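**Dehumidifier or just open a window?**

*Posted by damp_in_drevine*

My back room smells like a wet dog and I don't own a dog. Is a machine worth running all winter, or am I just heating the street by airing it?

**tealeaf272**

Open the window for 10 minutes in the morning. Free.

**Onyeka**

Airing is fine until November, when the air outside is as wet as the air inside. Shut the door, run the machine overnight and dry your washing in there too – you may as well get something for your money. 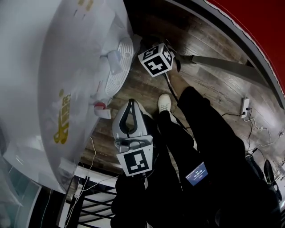 Pull the furniture off the outside wall as well. Mine had grown a beard behind the wardrobe.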